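Home | Routes | Huts | Archive

October 23, 2023
Ottar Wikström

1/ Vekunby plateau, north loop: 19 km, 599 m of ascent. Start at the Takamham car park. The lower gate is locked from dusk.

2/ Waymarks are painted red as far as the second footbridge. After that, cairns only. Take a compass bearing in low cloud. 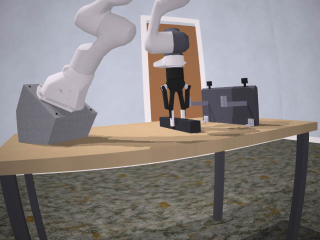
3/ Water at the Lindqvist hut and nowhere above it. I carried two litres in July and finished both.

4/ The last bus down leaves from the hut road end, over 400 m past the old stop. Cash fares only.

Contact | © Ottar Wikström | Back to top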